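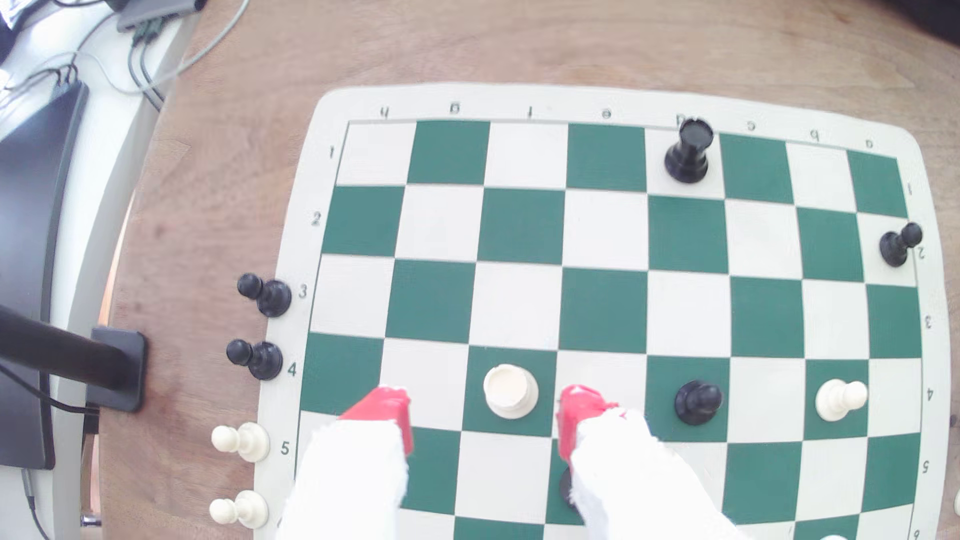
Chapter 3. The Board Seen from Black's Side

Reading time: 6 minutes
300 shares | 2 comments

In the first two chapters we always sat behind the white pieces. The letters went from a to h, from left to right, and the numbers grew as we looked away from ourselves. This is the usual way to begin, and almost every chess book prints its diagrams like this. But in a tournament you will have Black in half of your games, or near to half, and then the whole board is turned. Many students of the beginner course in Drenska could name any square quickly with White and became very slow when they changed the chair. The present chapter is written for them.

What you will learn in this chapter

- to name a square when the letters are upside down for you
- to know the color of a square without looking at the board
- to say in which direction a pawn goes, from both chairs
- to write down a move correctly when you play Black

You need a board with printed letters and numbers, a set of pieces, and a pencil. A roll-up board is good enough. If it does not want to lie flat, roll it the opposite way for a few minutes before you begin.

3.1 The letters turn, the names stay

A square has one name only. The square d1 is d1 for White and also for Black, and it is d1 for the person who stands beside the table and watches. What changes is where you must look for it. When you sit with Black, the first rank is the farthest from you, and the file a is at your right hand. The letters along the far edge then read h, g, f, e, d, c, b, a from your left to your right.

Look at the photograph at the start of the chapter. It is taken from Black's side, and the letters at the top are upside down. A black rook stands on d1. To find its name, first go to the letter. Count from your right: a, b, c, d. Then look at the number in the margin, where the far rank has the number 1. Say the letter first and the number second, always in this order.

Now the black pawn on a2. It leans a little to the border and it is close to the printed 2, so the number is easy. A beginner who thinks he is sitting with White will often call this square h7, because he sees it at the far right, in the second row from the top. The mistake is a natural one. On a board with clear margins it can be corrected in one second, but on a wooden board without letters it can stay on the score sheet until the end of the game.

My advice is to choose two squares as your "home squares" and learn them very well. For Black I use h8 and a8. The first is the near corner at the left hand, and the second is the near corner at the right hand. If you know these two, the others can be counted from them.

3.2 The color of a square

The corner a1 is a dark square. From this fact all others can be found. Give each letter a number (a is 1, b is 2, c is 3, and so on until h, who is 8). Add it to the number of the rank. If the sum is even, the square is dark. If the sum is odd, the square is light.

We try with f4. The letter f is 6, and 6 and 4 make 10, so f4 is dark. You can compare this with the photograph, where the white piece on the fourth rank stands on a dark green square. For b4 we have 2 and 4, the sum is 6, and the square is dark again. For d1 we have 4 and 1, the sum is 5, and the rook is on a light square.

It may seem strange to calculate something which you can simply see. However, in Chapter 7 you will read games without a board, and there the color of the squares helps very much, most of all with the bishops. Wenche Holmgren, who corrected the first edition of this book, asked her class in Bristitbridge to do ten squares each morning before the lesson. After a month they did not calculate any more. They knew.

3.3 Which way does the pawn go?

A white pawn goes toward the eighth rank. A black pawn goes toward the first rank. When you sit with Black your own pawns move away from you, exactly as White's pawns move away from White, and the numbers become smaller as you advance.

In the photograph there is a black pawn on d4. Its next square is d3. The white pawn on b4 goes in the other direction, to b5, and this is in the direction of the reader. Please notice that a pawn which is tilted, as this one is, still goes straight along its file. The way a piece is leaning or facing has no meaning in chess. I write this because it was asked, and more than one time.

The pawn on a2 has only one step to make. If it reaches a1 it is promoted, and the player must change it for a queen, a rook, a bishop or a knight. Students who read the board from the wrong side sometimes believe that such a pawn is near its beginning, and they leave it alone. With the black rook on d1 there is one more thing to see: the squares c1 and b1 are free, so the rook looks along the first rank and guards a1 for the pawn.

3.4 Pieces seen from above

When you lean over the board, the pieces lose their profile. A rook can still be known by its crenellated top, like the wall of a castle. A pawn has its round head. Other pieces may show only a flat circle with a rim, and then you should not guess. Sit back a little and look again from a lower angle before you write anything down. The same is true when something is between you and a piece and you see only a small part of it. In the photograph you can read a dark piece on the fifth rank, but its kind cannot be read.

The rule of the Leung club, where I was taught, was simple: first the square, then the color, then the piece. If you are not sure of the piece, you have at least the first two.

3.5 Writing a move with Black

The score sheet has two columns for each move. White's move is written at the left, and Black's move at the right. This is the same from both chairs. Do not turn the columns because you have turned the board.

Practice in this way. Set up the starting position and sit with Black. Let your partner play the first move for White, and say aloud the name of the square where the piece arrives. Then make your own move, say its square, and write it. Continue for eight moves. Change chairs and repeat with a new sheet. In the beginning it will be slow, and it is better to be slow than to cross out.

A full set of practice positions is printed from page 181, with Black at the bottom of each diagram. Begin with the positions that have few pieces. In the next section we put the kings on the board and look at our first short game from Black's side.

Embla Halvorsen, First Steps at the Board, second edition
Copyright Sustard Press. Contact | Back to top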